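# Keeping Brown Sugar and Oats From Going Hard
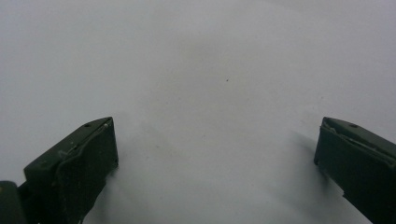 **Lodhi Home Baking Club — Pantry Notes**

Brown sugar hardens when the moisture leaves it. The bag it comes in is fine until you open it. After that, move it to a jar with a rubber seal and press it down so there isn't much air on top.

If it has already set into a brick, you have a few choices:

- **Overnight:** put a slice of bread or a wedge of apple in the jar and close the lid. Take it out the next day, before it gets moldy.
- **In a hurry:** put the sugar in a bowl, cover with a damp paper towel and microwave for 20 seconds. Break it up with a fork and repeat if needed. Don't walk away from it, it melts fast.
- **For baking only:** grate it on the coarse side of a box grater. Weigh it after grating.

Clay discs work too. Soak one for 20 minutes, wipe it and drop it in. Jyoti Pant gets 2 months out of hers before it needs another soak.

Rolled oats are the opposite problem. They pick up damp and go stale, and the oil in them turns. Smell them before you bake. Good oats smell like almost nothing, bad ones smell like old paint or crayons — throw those out.

To freshen oats that are only a bit flat, spread them on a dry sheet pan and toast at 300°F for 7 minutes, stirring once. Let them cool all the way before they go back in a jar, or they'll sweat.

Keep both away from the stove. A low cupboard is better than the shelf over the oven, and the top of the fridge is warmer than people think.

Write the date you opened it on masking tape and stick it on the lid.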